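How a late room reaches the screen

Hotel prices on a booking site look as though they are fixed by the hotel and shown by the site. In practice a price passes through several systems before anyone sees it, and each one may hold a copy that is older than the one before it.

Aswood, a booking platform for small hotels and guest houses, has spent the past two years rebuilding this part of its service. The firm lists about 3000 properties, most of them with fewer than 20 rooms. Few have a full-time reservations desk. Many update their rates in the evening, when the owner has finished other work.

The chain starts with the property management system, the software in which the hotel records its rooms and guests. From there, rates and availability go to a channel manager, which passes them to every site on which the hotel sells. The channel manager used by a large share of Aswood's properties is Halim. It sends changes in batches. The booking site then stores the rates in its own cache, so that a search across a whole town can be answered without asking each hotel in turn.
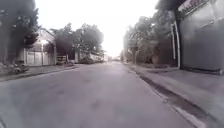

Photograph: Aswood

The cache is where most errors arise. A search for two adults and one child over three nights may touch 100 properties, and each of those may have several room types, meal plans and cancellation terms. Asking every hotel for a live price would take too long. Storing every possible combination would fill the cache with prices that no traveller will request. Aswood stores the combinations that are searched most often and works out the rest from base rates and rules.

"The rules are the weak point," says Theresia Haslinger, who leads the pricing team. "A hotel may charge for a child from the age of two, or four, or 12. It may have a minimum stay that applies on arrival but not on departure. If we copy the rule wrongly, the total is wrong every time, and it stays wrong until a guest complains."

The rebuilt service, known inside the company as Brekamon, gives each stored price an age limit. The limit depends on how soon the stay begins and on how often the hotel has changed its rates in the past. A room for tonight may be held for 300 seconds before it must be checked again. A room for a date several months away can be held much longer, as the cost of a small error is lower and the chance of a change is less.

A second check takes place when the traveller opens the page for a single hotel. The site then asks the channel manager for a live price. If the answer differs from the stored one, the new price is shown with a short notice. The test that followed in January compared two forms of this notice. One gave only the new total. The other gave both totals and the difference between them. The second form was kept, and calls to the support desk about changed prices fell in the weeks after.
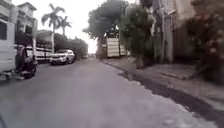
Cancellation terms need a different treatment. They are usually written in hours before arrival, but the point from which those hours are counted varies. A limit of 72 hours may run back from midnight, from the check-in time, or from a fixed hour such as 18:00. It may be measured in the hotel's time zone or, by mistake, in the traveller's. Brekamon turns each rule into a single date and time, in local time at the property, and shows that on the payment page and in the confirmation message.

Taxes are harder. Some towns charge a fixed sum per person per night, some a share of the room rate, and some stop charging after a set number of nights. A few exempt children. Part of the tax may be collected by the site and part by the hotel at the desk. Aswood keeps these rules in a separate table, checked by hand, and does not accept them from the channel manager.

Qistina Lumbantobing owns Sadudness, a guest house that sells through Aswood and three other sites. She changes her rates twice a week in the high season and leaves them alone for most of the winter. Her main concern is double booking. "With one room left, I close it everywhere and sell it by telephone," she says. "I have done that for years. The new system is faster, but I would want a full summer with it before I stopped."

Haslinger accepts the point. When the last room of a type is sold, the closing message still has to travel back through the channel manager to every other site, and that step lies outside Aswood's control. Brekamon can reserve the room for a few minutes while payment is taken, but only if the hotel's own software supports a hold. Many older systems do not. For those properties the site makes one more availability request after the card details are entered and before the charge is made. The request adds a short delay, and on a slow connection the traveller sees a waiting page.

Work on group bookings has not yet started. These are still handled by email, with a quotation prepared by the hotel and entered by the support desk.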